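Sorting household plastics, part 2

Gasport switched to single-stream pickup in July, and the leaflet leaves out most of what I wanted to know. I have been reading the resin codes on everything before it goes out.

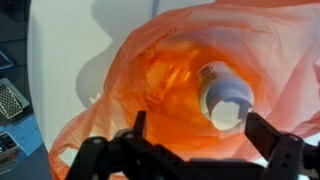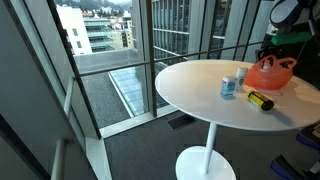

Code 2 is HDPE, common for opaque bottles. Code 4 is LDPE, used for film. Film wraps around the sorting shafts, so thin bags stay out of the bin even when the resin itself is accepted. Caps are often code 5 and can stay on if screwed tight.

I weighed my rejects over the month: 86 grams, nearly all film. Tania Bepari asked about pump tops. Mine have a metal spring, so they go in the trash.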